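Print | E-mail
2 Shares | 0 Comments

Ernitley Recreation Fund — Equipment Progress Report
Thursday, June 18, 2020
Prepared by Meenakshi Thampi

The Wandar courts took delivery of 63 cans of tennis balls under this grant. Of those, 28 have been opened. The supplier, Sindik, says the rest will keep until July and well past it. I would like to see that tested before we pay the second invoice.

The coaches report that play is up. I have 15 sign-in sheets, and they don't show it — half are missing dates. I am not ready to call the money well spent.

I also doubt we need a branded tournament ball for beginner lessons. Naidu quoted a plain practice ball for less, and I still want that comparison.
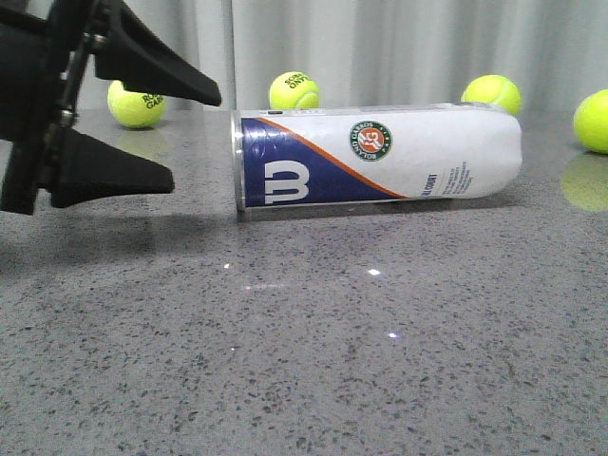 Wilson Roland-Garros can on its side, with tennis balls on the table.

Comments (0) | E-mail this page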